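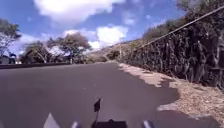 Night closure of the Bano road to start in July

The road between Bano and Sitar will be closed to all vehicles at night for eight weeks, starting in July, so that a new water main can be laid under it. The district office confirmed the plan after a public meeting in Bano school, where many residents asked for the work to be moved to the winter.

The closure will be from 9 pm until 5 am. During the day the road stays open in both directions, but drivers should expect to wait at the places where the trench is covered with steel plates. A speed limit of 20 km/h will apply near these places.

The new main will bring water from the Negi spring to 2839 households. Most of them get their water today from a pipe which is more than fifty years old and which, according to the district office, loses a large part of the water before it comes to the first house. In the upper part of Sitar the taps are often dry from the early afternoon, and families there fill their tanks in the morning and hope that it is enough for the evening.

The contract was given in spring to Sturkero, a building company which also made the reservoir above Negi two years ago. The company will work in sections of 200 metres. Each section must be dug, laid, tested and filled again before the next one is opened. This is slower than to open the whole road, but the district office asked for it in the contract so that the daytime bus does not have to stop.

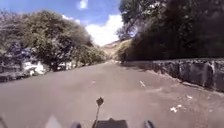 At the meeting the discussion was mostly about the hours. Several farmers from Sitar said that they leave for the vegetable market at three in the morning, and that a road which opens at five is of no use to them. The district office answered that farm vehicles with a permit can use the forest track by Negi during the closure. The farmers were not satisfied with this. The track is narrow, they said, and after heavy rain a loaded van can't pass the second ford.

After some discussion it was agreed that the road will be opened for half an hour, from 3 am to 3.30 am, on market nights. Sturkero accepted this on the condition that drivers wait at the barrier and pass together in one group. The list of market nights will be put on the door of the district office and in the bus shelter in Bano.

Another question was the noise. People who live at the lower end of Bano wanted to know if the cutting machine will work all night. The company said that cutting of asphalt will be finished before 11 pm and that after this hour only digging and pipe work is allowed. A telephone number for complaints will be printed on the notice that every household receives.

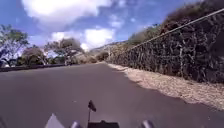
A stone wall rises beside the road where it bends to the right.

Ambulances and the fire service can pass at any hour. The workers will keep one side free for them, and the barriers at both ends will have a person on duty all night. Residents who must reach the clinic with their own car should tell the person at the barrier, who will call ahead to the workers. Expected waiting time in such a case is eight minutes.

The last bus from Bano, which now leaves at 9.10 pm, will leave at 8.40 pm during the whole period. The first morning bus does not change. Passengers from Negi who change in Bano should take the earlier connection.

Water supply will be interrupted only at the end of the work, when the houses are moved from the old pipe to the new one. Each house will be without water for one day and will get a written notice before. A tank lorry will stand at the school in Bano and at the mill in Sitar on these days.

Households which want to have a new water meter at the same time can order it at the district office for a fee of 900, to be paid when the meter is fitted. Old meters may stay in use if they are sealed and can be read. Forms are available at the office counter in the mornings and must be returned before the end of June.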